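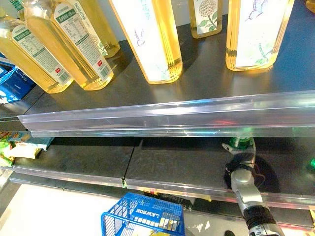
Tolitz grocery to stay open until 10 p.m.

The Katolard grocery in Tolitz will extend its evening hours starting in March, closing at 10 p.m. instead of 9. Morning hours stay the same.

Store manager Theano Tzanetos said the change follows a petition signed by 1,472 residents, many of whom work late shifts at the Szabo packaging plant.

"People were getting off the bus and finding the doors locked," Tzanetos said. "They asked for one more hour and we can do that." 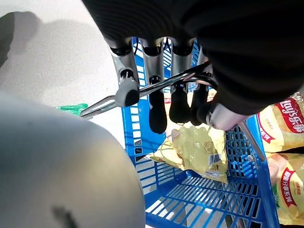

Bus times

The last bus from the plant, Route 36, reaches the Tolitz stop shortly before 9 p.m. Town transit clerk Juwita Pillai said there are no plans to change the schedule.

The deli counter and the bottle return will still close at 7 p.m. Two part-time evening jobs are open, and applications can be picked up at the service desk.

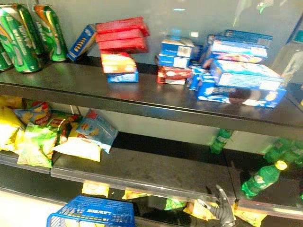 Drinks and snacks on store shelves.

The pharmacy next door is keeping its current hours.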